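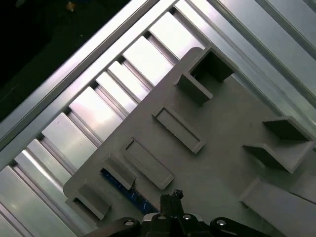 Collecting Demonstrations on a Fixture Plate: Setup, Recording and Review

Applies to: Talon two-finger gripper, wrist camera, Tamiru recorder
Maintained by: Carola Ostermann
Last revised: September

1. Scope

This page covers the recording of teleoperated demonstrations for insertion and placement tasks on a fixture plate. The output is a set of episodes that can be passed to the training job without further editing. Training itself is covered on a separate page.

You will need an arm that has already been homed, a leader device, a mounted plate, and write access to the Cosham share. The instructions assume a single wrist camera. If you also run an overhead camera, follow the same order and check both streams at each step.

2. Mount the plate

Clear the area of the extrusion frame where the plate will sit. Set the plate down and push it against the stops before tightening anything. Tighten the fasteners in a cross pattern, then go round a second time.

Try to rock the plate by hand at each corner. Any movement you can feel will show up in the data as a shift between episodes, and the policy will learn an average of positions that never occurred.

Route cables and boards so that the gripper can reach every holder without touching them. Move the arm by hand through the lowest pose you expect to use and look at the clearance from the side. The wrist view is a poor guide to height.

Record the plate revision in the session file. Plates of different revisions look alike from the wrist camera, and mixed sets have been trained by mistake.

3. Set the camera

Lock exposure, gain and white balance. Automatic settings are the most common cause of unusable sessions on this rig. Bare aluminum throws strong highlights, and when the arm turns toward a rail the camera will darken the rest of the picture to compensate. The pockets in the holders then go black.

Set exposure with the gripper above the deepest holder. You should be able to tell the floor of the pocket from its walls. Accept clipped highlights on the rails; nothing in the task depends on them.

Both fingertips must stay in view over the full range of the gripper. Open and close it fully and watch the live stream. If a tip leaves the picture, adjust the camera bracket and repeat the exposure check.

Wipe the lens before each session.

4. Define the task

Write one sentence that states the start condition, the action and the end condition. Put it in the task field word for word for every episode. A usable example:

Pick the part from the shallow tray and place it in the box holder, fingers clear of the walls at the end.

Do not vary the wording between operators. If the task changes, start a new session with a new task name.

5. Randomize the start

Run the start pose script before each episode. It picks a pose from a list of 51 and moves the arm there at low speed. The list was drawn up to cover the space above the plate, including several poses from which the target holder is partly hidden by the gripper.

Place the part by hand after the arm has stopped. Vary its angle within the tray. Operators tend to settle into one placement after a short while, so use the printed placement cards and work through the deck in order.

6. Record

Start the recorder and wait for the status line to read READY. Then, for each episode:

Press the left pedal to begin.
Hold still until the tone ends.
Perform the task at a steady speed.
Open the fingers fully and retract straight up.
Hold still, then press the left pedal again.

The recorder stops on its own at 1000 frames. An episode that reaches the limit is saved with the flag TIMEOUT and is left out of the training set by default.

Small corrections are welcome. If the part catches on the edge of a holder, back off, realign and continue. These recoveries are useful and should be kept. Discard the episode with the right pedal if the part is dropped off the plate, if the gripper strikes a holder hard enough to trip the force limit, or if you stop to think with the arm in the air.

Change operators when the discard rate starts to climb. Note the change in the session file.

7. How many episodes

For a single placement task on one plate, plan for 400 kept episodes. Fewer may be enough where the holder is wide and open on top. The angled holders need more, as the approach direction matters and the walls hide part of the pocket from most positions of the wrist.

The current Sundico set holds 1214 kept episodes across all tasks. Before adding to it, look at the coverage report and record the start poses that are thin.

8. Review

Review on the same day, before the plate is taken off. Open the session in the viewer and step through the first frame of every episode as a contact sheet. The plate should sit in a consistent place for matching start poses. A sudden jump means that something has come loose, and every episode after it should be marked HOLD.

Next, plot commanded and measured gripper width together. A constant offset is acceptable and is removed in preprocessing. A growing offset points to a slipping finger; tighten the finger screws, run the width calibration and record the affected episodes again.

Finally, play a sample of episodes at full speed, including at least one from each operator. Check that the end condition is met in the last frame.

9. Upload

Run the export script with the session name. It writes the episodes, the session file and a checksum list to the Cosham share. Wait for the line EXPORT OK before closing the terminal. If the checksum step fails, run the script again with the resume option. Do not copy missing episodes across by hand, as this leaves the index out of date.

10. Common faults

Stream freezes when the wrist turns: check the strain relief on the camera cable first, then the connector.

Fingers appear doubled in the video: exposure time is too long for the arm speed. Shorten it and add light.

READY never appears: the recorder is waiting for the pedal. Unplug it, plug it back in and restart the recorder.

Episodes saved with no task text: the task field was edited while recording. Fill it in from the session file using the relabel script before export.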